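Asunto: Re: [socios] Mediocampo para la segunda vuelta

Hola a todos:

Contesto al mensaje de Fabrice, que copio en parte para quienes no lo recibieron. Pido perdón de antemano por mi español, que todavía es de manual.

> **Fabrice Millet escribió:**
>
> Compañeros, sigo pensando que el club se equivoca. Vendimos al único centrocampista que sabía girarse con la pelota y ahora queremos arreglarlo con un préstamo del Mallermont. Un préstamo sin opción de compra es alquilar una casa y pintarle las paredes al dueño. Además, el chico lleva 4 partidos como titular en toda la temporada.
>
> Yo prefiero subir a los dos juveniles y guardar el dinero para el verano. ¿Alguien sabe cuánto cuesta la cesión? En el bar del campo se dice que 3,000 euros al mes, pero en el bar se dicen muchas cosas.
>
> Fabrice

Fabrice, estoy de acuerdo contigo en una parte y en otra no.

Sobre el precio: pregunté en la oficina y me confirmaron la cifra del bar. Son 3,000 euros al mes, y el Mallermont paga además el seguro médico del jugador. A mí no me parece caro para nuestra categoría. Lo que me preocupa es la cláusula que le impide jugar contra ellos, porque en la segunda vuelta los recibimos en casa, y es justamente un partido en el cual necesitaremos piernas en el centro.

Sobre los partidos como titular: es verdad que son pocos, pero yo le vi en directo contra el Skoryk y jugó de una manera muy ordenada. No corre mucho. Se coloca bien, pide el balón siempre de perfil y casi no pierde pases fáciles. En el segundo tiempo lo pusieron más adelantado y allí se perdió un poco, hay que decirlo. Si nuestro entrenador lo usa delante de la defensa, creo que nos puede servir. Si lo quiere como media punta, entonces tienes razón tú y es mejor no gastar.
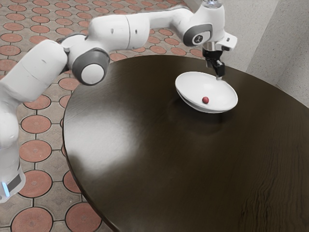 *Brazo blanco sobre mesa redonda (imagen generada por ordenador).*

Sobre los juveniles: también me gustan, sobre todo el zurdo. Pero recuerdo lo que pasó hace 2 temporadas, cuando subimos de golpe a 3 chicos en octubre y en primavera ninguno de ellos quería seguir. Uno se fue al Jadero y ahora juega allí cada semana, bastante bien por cierto. No digo que la culpa fue de subirlos. Digo que los dejamos solos en un equipo que perdía, y a esa edad una racha mala pesa mucho. Yo los convocaría poco a poco, con minutos al final de los partidos, y les diría claramente cuál es el plan para ellos.

Hay otra posibilidad que no mencionas. El Kuddale quiere desprenderse de su capitán, que termina contrato en junio. Es un jugador mayor y ya no llega a todas partes, pero sabe hablar en el campo, y esto nos falta desde que se retiró el portero. He oído que aceptaría venir con un sueldo modesto porque su familia vive cerca. No lo puedo confirmar, así que tomadlo como rumor. 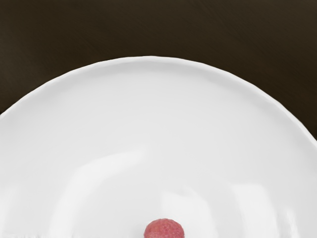

*Plato blanco visto desde arriba (imagen generada por ordenador).*

Mi propuesta para la reunión de socios sería, entonces, la siguiente:

- pedir al club que intente incluir una opción de compra en la cesión, aunque sea con un precio alto;
- preguntar al entrenador, antes de firmar, en qué posición piensa utilizar al jugador;
- dejar abierta la conversación con el Kuddale hasta que se cierre el plazo de inscripción.

Si alguno tiene el reglamento actualizado de la liga, le agradecería que lo mande a la lista. En mi copia no queda claro si un cedido ocupa ficha completa, y de esto depende también si podemos inscribir al zurdo.

La reunión empieza a las siete y media de la tarde. Yo llegaré un poco después por el trabajo; si votáis algo antes, Fabrice ya conoce mi opinión y la puede leer en voz alta, incluso las partes en las que no coincidimos.

Un saludo cordial,

Zlatko Janevski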